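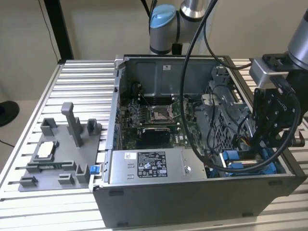 Progress report to the Vilska Fund
From the workshop coordinator, Plikness Computer Reuse
Thu 31 March

Hi all! I promised you an update before the spring break and I'm getting it in just under the wire. It's been a busy stretch. When I last wrote we had a hallway full of donated office towers and a plan. We now have a much emptier hallway and a plan with a lot of crossings-out on it, and I'm pretty happy with both.

Quick reminder of what the grant covers: 400 desktop towers from the Condance office clear-out, opened up, sorted into "fix" and "strip," and the good parts put back to use. We've been through 72 of them since the work began in February. I know that sounds low next to 400. The first couple of weeks were slow going while we worked out an order for doing things, and the pace has picked up a lot since then (the last batch took about half as long as the first one).

The order we've settled on goes like this. The tower goes down on its side on the aluminum table, side panel off, so you can see straight down into it. First a good look for dust, swollen capacitors and anything that's been chewed — yes, we had one with a mouse nest, and no, I don't want to talk about it. Then the drives, then memory, then the processor if it's still there, and the power supply last. We tried starting with the power supply and it was a pain, with all the leads still tangled through everything else.

Processors have been our biggest surprise, and not the good kind. A fair number of the machines came to us with the chip already taken and the socket sitting there bare. Those can't go on the "fix" pile unless we find a match from another machine, so for now they're donors. The boards, cards and supplies still get tested and shelved.

The drives have gone much better. The cases we've seen most of have blue plastic latches in the drive area, and once you get the feel for them they're easy to work with. I was worried we'd snap a bunch of them, old plastic being what it is, and so far we've broken 3. I've put a small box of spares by the bench, pulled from cases too bent to save. 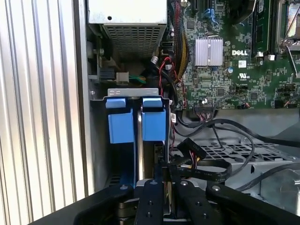

Blue drive-bay latches in one of the Dells, power supply at top left and the motherboard over on the right.

Every drive gets its label copied into the log before it goes anywhere, and then it goes into the locked cabinet for wiping. I know this was the part your board asked about most, so to be clear: no drive leaves the building until its line in the log says it's been wiped or shredded. Peeters handles the shredding for us and sends back a certificate with each load. I've got the first one on file and can scan it over if you want it for your records.

On money, we've spent 2944 of the grant so far. Most of that went on the table, hand tools, anti-static mats and shelving, with the rest on the first Peeters pickup. The mats cost more than I'd budgeted and the shelving cost less, so it came out close to even. I'd like to move what's left in the shelving line over to replacement thermal paste and coin batteries, if that's OK with you. We're going through batteries like candy! Nearly every board needs a new one. 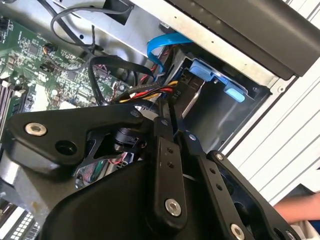

The thing still eating up our time is wiring. Whoever put these machines together was not thinking of the person who'd take them apart, and the power leads always seem to run right where you want your hand to be. We've started unplugging and tucking them off to the side before touching the drives, and it helps. Flat data cables are the other headache. They crack at the folds, so I've stopped putting used ones back into finished machines unless they look close to new, and I may need a small order of those too.

Next up is getting the first finished towers out the door. They're on the rack now for their overnight test, and the Plikness library has asked for the first set. After that it's back to the hallway for the next batch. I'd also like to get the parts shelves labeled properly — at the moment the system is mostly masking tape and my memory.

If the transfer between budget lines is fine, a one-line email is plenty. And do come by if you're in the area. Mornings are best, and bring a sweater, the workshop heating is still not fixed.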